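Open house in Tornness: a morning in the model rooms

The Osen company opened its training house in Tornness to visitors in May, and I went with a small group from my evening course in hotel work. The building was before a guesthouse with 13 rooms. Now it is used for teaching how rooms are prepared and how they are finished. We were asked to come at 11, and we put covers over our shoes at the entrance.

Bedrooms first

The first floor has four bedrooms, each in another style. I liked best the one they call Vītola, with two narrow beds and a low window over the harbor. Our guide explained how they fold the blanket so the guest can open it with one hand. We tried it, and mine was crooked two times. The linen store is next door and holds 1,240 pieces, all sorted by size on open shelves. It smelled very clean, and it was the warmest place in the house.

The bathroom

After the bedrooms we continued to the bathroom at the end of the corridor. I expected plain white, but the colors are warm - beige tiles on the floor and walls, and a mottled gray-brown marble counter with a curved front over a dark cabinet. The big mirror has a gold-brown frame. I found the door almost too dark for such a room, but together with the wicker wastebasket in the corner it looks good. A towel was lying crumpled on the counter, and our guide used it to speak about the order of work: first the used towels, then the wastebasket, then the basin and the counter, and the floor last.

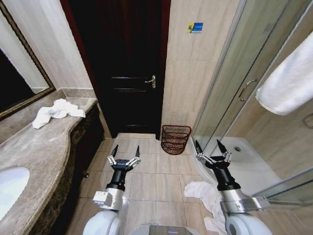
Lunch and the way home

Lunch was served in the old dining room, fish soup and dark bread. I bought a small bar of Ukonau soap at the desk. The bus back to the station stops in front of the house, but it goes only once an hour, so please look at the timetable before you sit down to eat.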